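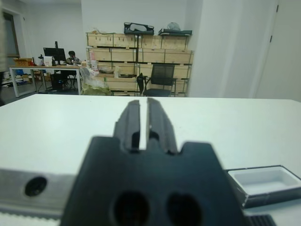 Digby Cartwright asks whether a work table with a plain white top needs any treatment before small boxes and trays are handled on it every day, or whether wiping it down is enough.

Wiping is enough for the first month. After that the top should be inspected under side light, as set out below. These answers cover the white tables supplied to the Stinley and Stamgate rooms. They were last revised on 22nd August.

Which cleaner should be used?
Fendadine, diluted 1 to 80 with cold water, on a lint-free cloth. Do not spray the surface directly. Liquid collects at the front edge and runs under it.

How much should be on the table at once?
Only the box being filled and the part that goes into it. Stock stays in the crates until needed. Shallow open boxes are easily pushed over the edge when the top is crowded, and a loose metal part will mark the finish if it slides out.

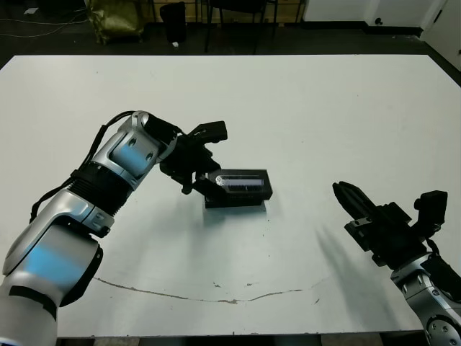
Boxes should be set down flat and lifted clear before they are moved. Dragging a box with a raised wall leaves gray rub marks – these come off with Fendadine if treated the same day. Metal pieces go into the box from above, never across the rim.

Can black boxes be checked against a white top?
Yes. Contrast is good for outlines and poor for the interior, which reads as one dark area. Use the lamp on the 6 setting for interiors and switch it off for foil or other shiny surfaces.

When does a top have to be replaced?
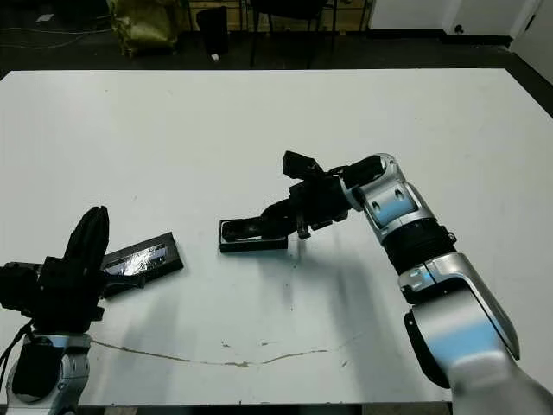
Replacement depends on depth, and color is a poor guide to it. Draw a fingernail across the mark: if it catches, the surface is open and the top should be reported on form 253. A thin brownish line that wanders across the lower middle of the top, with dark specks along it, can be either a stain or a crack, and the nail test applies along its full length. Stains may stay in service. Open cracks may not, as they hold grit.

Where are spare tops kept?
At Paewai, bay 13. Orders placed in July are filled from the new batch, which has the same matte finish. Screws are not included.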